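Tranonach Laundry Handling Unit
Product Notice: Grip Hold Fault During Two-Arm Transfer

Issued by Vadero Equipment Support
Date of notice: Feb 1, 2019
Applies to: Tranonach two-arm units with controller software 2
Notice number: 698

Summary

Vadero has confirmed a fault in the Tranonach unit that may occur when both grippers are holding the same article. Under certain conditions, one gripper does not release when the operator presses Pause. The arm on that side stops moving as intended, but the fingers stay closed. If the other arm is then moved by hand or restarted alone, the article can be pulled tight between the two grippers. This may tear the article, strain the wrist joint, or cause the fabric to spring back when it comes free.

No injuries have been reported. One site reported a torn bed sheet and a damaged wrist cable guide. Owners are asked to read this notice in full and to follow the interim procedure until the software has been updated.

Units affected

All Tranonach two-arm units running controller software 2 are affected, whether mounted on the standard base or on the Eide raised base. Single-arm units are not affected. The software number appears on the start screen of the operator panel.

Cause

During a two-arm transfer, the controller treats the grippers as a pair and waits for both to report their position before it opens either one. When an article wraps around a finger, that gripper may fail to report. The controller then keeps the hold command active for 15 seconds, even after Pause has been pressed. The panel shows "Paused" throughout this period, although one or both grippers may still be under power.

The emergency stop is on a separate circuit and is not subject to this fault. It removes power from both arms at once. Please note that the gripper fingers are held by a spring when power is removed and may keep hold of an article until they are opened with the release lever.

Conditions that make the fault more likely

Long, narrow articles such as belts, straps, and trouser legs.
Several articles picked up together.
Articles caught on the rim of a basket or on the door seal of a washing machine.
Worn finger pads.

Interim procedure for operators

1. Do not use Pause as a means of making the unit safe to approach. Use the emergency stop.

2. Wait until the power light on both arms is off before reaching toward the grippers, the basket, or the washer opening.

3. Support the article with one hand and open the release lever on the gripper nearest the basket. Then open the other gripper. Do not pull the article free while either gripper is closed.

4. Inspect the wrist cables on both arms. A cable that has been pulled out of its guide must be reseated before the unit is restarted. A cable with a cut or flattened cover must be replaced.

5. Restart the unit from the home position. Do not select Resume.

6. Before a two-arm transfer, check for fabric stretched between the grippers or hanging over the side of the basket. Either condition is reason to stop the cycle.
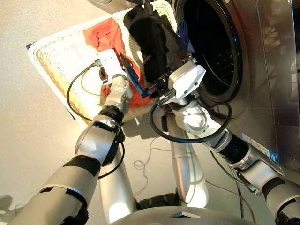 Corrective action

Vadero will supply a software update that separates the two grippers during a pause and shows the state of each one on the operator panel. The update is planned for release in March and will be provided free of charge to all registered owners. A revised finger pad with a smoother outer edge, produced by Panarside, will be included with units that have completed more than 600 hours of operation.

Owners who prefer to take a unit out of service until the update has been installed may do so without any effect on the service agreement. Two-arm transfer may also be turned off under Settings, Handling. With this setting off, the unit moves articles with one arm at a time and cycle times will be longer.

Reporting

Any event in which a gripper fails to open should be reported to Vadero Equipment Support, including events that caused no damage. Reports should give the unit serial number, the type of article being handled, and the message shown on the panel. The event log should be saved before the unit is restarted, as a restart clears the gripper record.

Approved for release by Embla Holmgren, Product Safety, Vadero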